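Community Help > Kits and Services > Before You Buy

# Is the Salminen tabletop manipulation kit suitable for a teaching department with no robotics staff?

Posted by **Registrar_Eastwing**, Oct 18, 2020

Our department is preparing a purchase request for a single-arm manipulation kit, to be used in an introductory automation course. The students are in their second year and have completed one term of programming. The instructor has a background in electrical maintenance and has not previously taught robotics.

The supplier under consideration is Oradura, which offers the Salminen kit in two forms. The first is the kit alone, consisting of the arm, the multi-finger hand, the controller and the exercise library. The second adds the Runano service plan, under which the supplier performs the initial setup remotely and supplies replacement finger pads on request. The quotation we received for the kit alone is $3,262. The service plan is quoted separately and renews each March.

We would be grateful for guidance on the following matters:

- whether the kit can be set up by a competent technician without the service plan;
- whether the multi-finger hand is a sensible choice for beginners, or whether the two-jaw version should be requested;
- what work the students can reasonably be expected to complete in one term.

We have read the product sheet. Comments from institutions that have used the kit in a classroom would be of greater value to us than a restatement of it.

---

**dkh_labs**

Get the two-jaw. The hand is nice but you will spend the term on it. Also check the cable length before you bolt anything down, ours was short for the bench we had.

---

**Bożena Górecki**

Our training center has used the Salminen kit with the multi-finger hand for 2 academic years. I was responsible for the purchase and now supervise the course in which it is used. I will take the points in the order in which they were raised.

**Setup.** A competent technician can complete the setup without assistance. The controller manual is thorough, although the chapter on calibrating the hand appears after the chapter that requires it to be calibrated, and this caused us to lose an afternoon. The Runano plan removes that work, and the remote session we received was conducted properly. We did not renew the plan after the first year. Replacement pads may be ordered individually, and we found this sufficient for our level of use. If your technician's time is heavily committed during the first month of term, the plan is worth including for one year only. The supplier should be asked to state in writing that renewal is not automatic.

**Choice of hand.** I respectfully differ from the previous reply. The two-jaw version is easier to program and is adequate if the course deals mainly with blocks and boxes. The multi-finger hand asks more of the students in the early sessions, particularly in the order in which the fingers close. Once they have a working grasp routine, however, they are able to attempt rounded items, and in our experience the standard of discussion improves considerably. A student who has only ever closed two flat jaws on a cube has had little cause to think about approach angle.

The hand does have faults. The default closing force is set too high for real fruit, and the setting is located under the maintenance menu instead of the grasp menu. The thumb also requires recalibration more often than the manual suggests. Neither fault has prevented us from completing the course.

**Expected progress.** The exercise library contains 40 tasks. No group of ours has completed all of them, and I would not advise planning on that basis. We divide the term as follows:

1. Safe operation, stopping the arm, and jogging by hand.
2. Approach positions over a fixed item.
3. Grasp and release without transport.
4. Transport to a marked target.
5. One task chosen by the students from the library.

The fourth stage is where most of the term is spent. Our standard task uses one apple and one plate, on a dark cloth. The cloth is our own addition. The mat supplied with the kit is glossy, and the vision module, which is made by Fostura and sold as an option, returned unreliable outlines against it. With plain gray fabric the outlines became steady enough for the students to work with. Creases have not caused us any difficulty.

Both views below show the standard task. In the first the fingers are closed on the apple, and in the second the apple rests on the cloth with the tip of the gripper to its left.

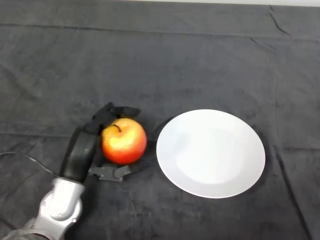
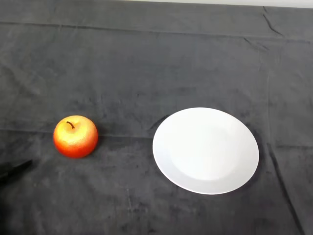
*Reading time for this thread: 4 minutes*

I would draw the attention of the instructor to the distance between the apple and the plate. We ask the students to begin with a modest gap and to increase it only when the release is dependable. Groups that begin with a long transport tend to spend their sessions correcting the path and arrive at the release with no time remaining.

**Cost.** The quotation of $3,262 is consistent with what I would expect for the kit alone. The vision module is additional, and you should confirm whether the figure includes delivery. I would also recommend asking for the rated life of the finger pads. We were told 2,000 grasps and have kept a log for each hand. The pads on the upper fingers were replaced before they reached that figure, and the thumb pad has exceeded it.

I would recommend the kit to a department in your position, with the multi-finger hand, provided that the instructor is given paid time with the equipment before the students arrive. I am willing to share our term schedule and the pad log template on request through this site.

---

**Registrar_Eastwing**

Thank you both. The cable length has been added to our list of queries for the supplier, together with the renewal terms and the rated pad life. Ms. Górecki, we would be pleased to receive the schedule and the template, and I have sent a message accordingly.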